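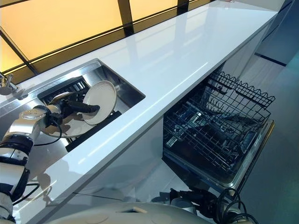 *Stainless steel sink and black rack, white worktop*

Shahram Taheri has been making vinegar for long enough that his neighbours in Stiltcombe leave bags of windfalls on his step without knocking. I went round on a drizzly morning to ask how he does it, stayed for lunch, and came home with three jars and a plan for the airing cupboard!

He started with cider. "I had a demijohn I'd forgotten," he says. "I took the bung out, it smelled sharp, and I thought, well, that's ruined. Then I put a bit on some chips." He still has vinegar descended from that first batch, and he gets quite tender when he talks about it.

What I loved most is how little kit he needs. A wide jar, a square of muslin, an elastic band. Vinegar wants air, so the wider the jar the better, and the cloth is there for the fruit flies. "They will find you," he says. "You can be on the moon. They will come."

His everyday recipe goes like this: chopped apples, cores and all, covered in water with a spoonful or two of sugar, stirred every day until it stops fizzing. Strain it, add a good splash of live vinegar from the last lot, cover it again and leave it somewhere warm and dark. Two months is usual in his house. In winter it can be three, and he tastes it with a straw so as not to disturb the mother, the rubbery disc that forms on top (it looks dreadful and he is very proud of it).

Pears he finds dull. Plums he adores. Last June he tried gooseberries, 10 pounds of them from Josphat Swai's allotment, and the result was so fierce that the two of them disagree about it to this day.

"It takes the roof off your mouth," says Josphat, who had come in halfway through for a cup of tea. "I'd have it on anything."

"He has it on toast," says Shahram.

I asked about using it for pickles, and he went serious for a minute. Homemade vinegar varies in strength, so for anything going in the cupboard he buys a bottle with the acidity printed on it. His own goes in dressings, stews and a cold drink with honey and mint that his mother used to make, and I have thought about that drink every day since.

He writes everything down in a green notebook. He is up to batch 180, though he admits a few were thrown out before they got a number. The best of the lot? He didn't even stop to think. "Damson. One hundred and twelve. I have about half a bottle left and you're not having any."

The Stiltcombe swap table is back on Mon 18 March, and Shahram will be there with pieces of mother for anyone who brings a clean jar with a lid. Josphat is bringing the gooseberry.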